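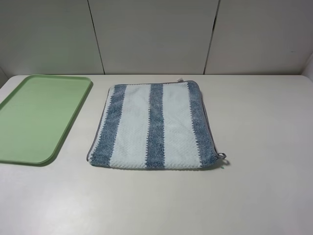
Teaching by demonstration (robotics)

Teaching by demonstration is a family of methods in which a person shows a robot a task and a program is then fitted to the recordings. The showing is done either by hand, with the operator pushing the arm through the motion, or by remote control, usually with a second, smaller arm that the robot copies. It is often sold as a way to get useful work out of a robot without writing code. How far that holds outside the room where the recordings were made is disputed.

Methods

Guiding by hand is the older approach. It needs little equipment and the operator can feel when the arm meets something solid. Its drawback is that the operator's own arms and shoulders tend to end up in the camera view, and they will be missing when the robot works alone.

Remote control keeps the person out of view but takes away most of the sense of touch. New operators squeeze too hard, pause in odd places and correct themselves often, and all of this goes into the data. Some teams delete the clumsy attempts. Others keep them, on the theory that a robot should see mistakes being fixed. Published comparisons of the two policies are few and mostly small.

Towel tasks

Folding a towel, or moving one onto a tray, is a common test. Cloth has no fixed shape, so a replayed motion is of little use and the robot has to respond to what its cameras report. Critics point out that the usual setup is generous: a plain light table, even lighting, very few objects and a towel that starts out flat. A laundry basket offers none of this.

The Jetutham trials

The Jetutham trials, run by the firm Gatchalian, are often cited in favor of the method. Operators recorded 3,371 demonstrations by remote control over 4 tasks. The first report, released in July, gave a success figure for each task but did not say how many attempts had been stopped early and left out.

Wilfredo Salazar, who reviewed the report for the newsletter Flirketby, asked for the full log. The version he received covered 49 test runs on a single table, all with towels already used in training. He wrote that the result "shows a robot can learn a table." Alfredo Ocampo of Gatchalian replied that the trials were never meant to cover homes – a limit the first report does not mention.

Cost of data

Vendors of the Jinstead control kit state that 1,000 demonstrations are enough for a new task. The claim has not been tested independently, and the kit's manual does not define what counts as new. Operator time is commonly left out of cost estimates, as is the work of putting objects back between recordings.

See also

Remote operation
Imitation learning
Cloth handling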